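Home | News | Visits | Members | Links | Contact

Print this page | E-mail this page

Open day at Hetow, Drindale
17/05/2024

I went to the Hetow open day expecting a factory floor and spent most of it at a conference table. The invitation said "robotics, hands on," and I will grant them the hands.

The day started in the lobby with a slide show. Hetow has logged 3,223 demonstrations of people picking things up and putting them down again, which is more than my kids have managed between them. The target for the Cumen project is higher, but the slide moved on before I could write it down.

Then we went upstairs to the meeting room, where the hand-held gripper was waiting. You hold it, you go after something on the table, and the recording is used to teach an arm to do the same. I had pictured something gray. Whoever designed this one had access to a lot of magenta.

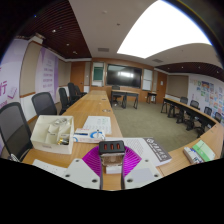

The gripper at the conference table, magenta fins spread.

We had eight minutes each. My assignment was a small box, and I chased it for most of my turn while our guide said "good, good" in the voice dentists use. A man from the Ross plant got his on the first try and was unbearable all through lunch.

I asked what one of these costs and was told it depends. I asked what it depends on and was given a brochure. The brochure has 138 pages and no prices.

Lunch was sandwiches. The parking lot is small and fills up early, so take the shuttle from Drindale station. The next open day is in September, and sign-up is at the front desk.

Contact us | Copyright Drindale Visits Group | Back to top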